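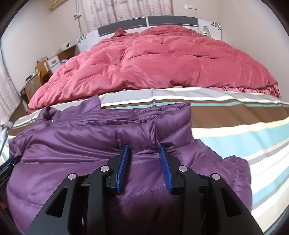
Häufige Fragen zum Plimari-Bergsprint

Wann wird gefahren?
Der Bergsprint findet an 2 Tagen im October statt. Am ersten Tag laufen die Trainings und die Qualifikation, am zweiten die beiden Wertungsläufe. Den genauen Zeitplan bekommen gemeldete Teams mit der Nennbestätigung.

Wie lang ist die Strecke?
Gefahren wird auf der gesperrten Landstraße von Lamell hinauf zum Parkplatz Gandel. Die Strecke hat 7 Kehren. Start ist hinter der Brücke, das Ziel liegt kurz vor der Parkplatzeinfahrt.

Wie viele Fahrzeuge sind zugelassen?
Das Starterfeld ist auf 53 Fahrzeuge begrenzt. Danach führen wir eine Warteliste. Wer absagt, gibt bitte schriftlich Bescheid, damit der nächste Platz vergeben werden kann.

Welche Reifen sind erlaubt?
In der Serienklasse nur Reifen mit Straßenzulassung, maximale Breite 255 mm. In der offenen Klasse sind Slicks erlaubt. Reifenwärmer sind in beiden Klassen verboten.

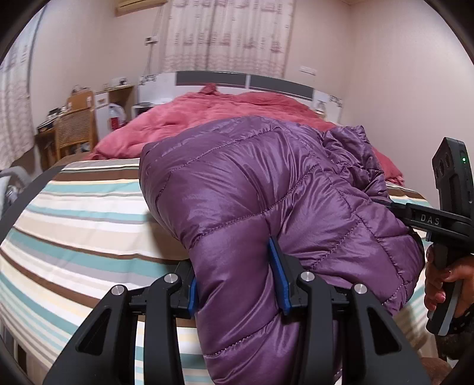 Was brauche ich als Zuschauer?
Eine Eintrittskarte und feste Schuhe, der Weg zur oberen Tribüne ist nicht asphaltiert. Oben am Gandel weht meist Wind, und zwischen den Läufen sitzt man lange. Etwas Gestepptes und Wattiertes wie das lila Stück auf dem Bett gehört deshalb in den Rucksack. Regenschirme sind auf den Tribünen nicht gestattet, Regenjacken schon.

Darf ich ins Fahrerlager?
Ja, mit jeder Eintrittskarte. Während der Vorstartphase bleibt die Gasse vor den Zelten frei. Kinder nur in Begleitung, Hunde an der Leine.

Wie läuft die technische Abnahme?
Die Abnahme leitet Ming-te Ng. Mitzubringen sind Wagenpass, Helm und Overall. Beanstandete Fahrzeuge können bis zum Ende der Abnahmezeit noch einmal vorgeführt werden.

Was passiert bei Regen?
Es wird gefahren. Nur bei Nebel oder Wasser auf der Fahrbahn kann Rennleiterin Hiu-tung Tai einen Lauf verschieben oder streichen. Bei nur einem gewerteten Lauf zählt dessen Zeit als Endergebnis.

Kann ich meine Karte zurückgeben?
Bis zum Tag vor der Veranstaltung über die Vorverkaufsstelle Yu in Lamell, danach nicht mehr. Die Weitergabe an andere Personen ist jederzeit möglich.

Stand: 13. April 2020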